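A white table and a long cable

In November I moved my desk to the other side of the room, and I want to write down how I did it before I forget. My old table was brown and always full. I sold it for 70 and bought a white one, 200 with delivery.

The first week I regretted the color. Every crumb shows on white, also every ring from a tea cup. But small screws I find now immediately, and on the brown table I was losing them all the time. So I wipe it each evening – it takes one minute – and I don't complain.

My friend Thirumalai Kotian gave me one good advice: do not let cables lie on the table. Bring them up and over, and clip them to something. I had 17 clips in a drawer from an older job and I used almost all of them. A cable needs some slack where things bend, so I leave a high loop there and put the clips closer together on the straight parts.
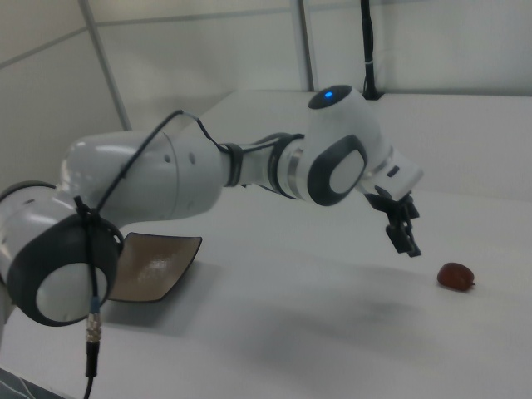

What is still not finished

The lamp is too short for this side. I also want a shelf, 21 cm deep, for the paper boxes. Maybe next month.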